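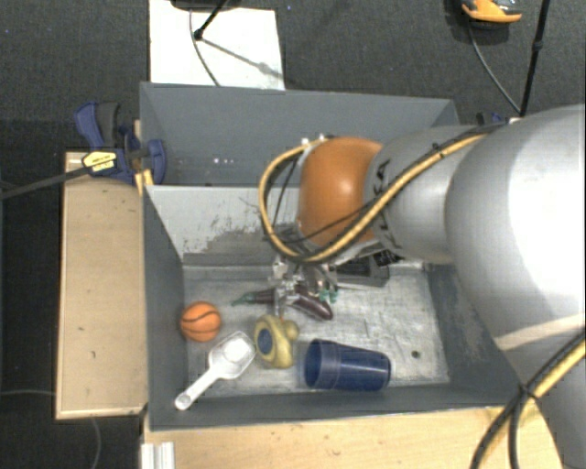
The Case for the Mixed Bin

Every few years somebody decides that toys ought to be sorted. The balls go with the balls, the play food goes in the play kitchen, the scoops and shovels go by the sand table, and each container gets a label with a drawing on it. I did this myself, at home and later in the playroom of a family center in Bamlow. I have stopped doing it, and I think most people who look after small children would be better off if they stopped too.

Take a gray bin with a toy basketball in it, two purple eggplants and a white plastic scoop. By the rules of sorting, that is a bin gone wrong. The basketball belongs to sports. The eggplants belong to the kitchen. The scoop could go to sand, water or baking, depending on who wrote the labels. An adult walking past will want to take it apart and put everything back where it came from.

A four-year-old sees a set. The scoop lifts the ball. The ball is an orange, or soup, or the thing the eggplants are guarding. I have watched children play with collections like this for the better part of an hour, and I have watched the same children open a tub of plastic vegetables, look in, and close it again. A tub of vegetables tells you what the game is before you start. Some days a child wants that game. Most days they would like to make up their own.

When I started at the center we had 653 loose toys on the inventory. I know the number because I typed the list. They were divided into 60 categories, which Arnout Brouwer, who ran the place before me, had worked out over a winter. It was careful work and I don't want to make fun of it. There was a category for wheeled vehicles and another for wheeled vehicles with trailers. But at the end of each morning two adults spent most of their lunch break on the floor putting things back into the right tubs, and by ten the next day it was all mixed up again. The children were mixing it on purpose. We were treating that as mess.

So in June we emptied the tubs and started over. We went down to nine bins, all the same plain kind, and put a handful of unrelated things in each one. A ball, something to eat, something to dig with, and a box or a block. We kept a small shelf for puzzles and for anything with parts that are useless when separated. I am not a fanatic. A puzzle with a piece missing is no fun for anyone, and building bricks do need to stay together if you want to build. Sorting makes sense for things that only work as a group. My complaint is with sorting everything else.

The first objection I hear is that children need to learn order. Ward Leemans, whose two boys came to us three mornings a week, put it to me more strongly than that. He thought we were teaching them that it doesn't matter where things go. I take the point, but I don't agree with it. The rule in our room was that toys go back in a bin before coats go on. A three-year-old can follow that rule without help. The old rule, with its sixty drawings, was one that only adults could follow, so adults did the tidying and the children stood in the hall. I can't see what they learned about order out there.

The second objection is that nobody can find anything. It is true that if a child wants the eggplant and only the eggplant, it may take a while. In a low, open bin with few things in it, though, you can see most of what is there by standing over it. The trouble comes from depth. A deep toy chest, packed to the lid, hides nearly all of its contents, and the only way to reach the bottom is to dump it. People who tried the mixed approach and hated it have usually tried it with a chest. Use something shallow. Leave floor showing at the bottom. If it fills up, take things out and put them in a closet for a month.

Leave one bin empty as well, if you have room for it. Set it right next to a full one. Much of what small children do is move things from one place to another and then back again, and they need a second place for that. You can spend a lot of money on toys that do less.

The third objection is really about how it looks, and I think it is the one that matters most to adults. A row of labeled tubs photographs well. There is a whole trade in it now. The Nostier catalog has a toy storage system with 336 printed labels, and I know parents who have bought it and then felt they were failing when it didn't last the week. A ball lying next to a scoop and a vegetable looks like somebody gave up. It took me some time to stop seeing it that way. What helped was keeping the bins themselves plain and alike, so that the room looked calm even when the contents made no sense.

There are things I would do differently. I would throw out more at the start. We kept too many small plastic animals, and they sank to the bottom of every bin and stayed there. I would also change the contents more often. We swapped things between bins every second week, and by the end of the second week you could tell. And I would warn the parents ahead of time, in writing, instead of letting them walk in and find the tubs gone.

I would not go back, though. Tidying at the end of the morning took as long as one song, and the children did it themselves. The eggplants went in with the ball most days, and we left them there.

Bamlow Family Pages | Contact the editor | Copyright Wouters Press, all rights reserved | Back to top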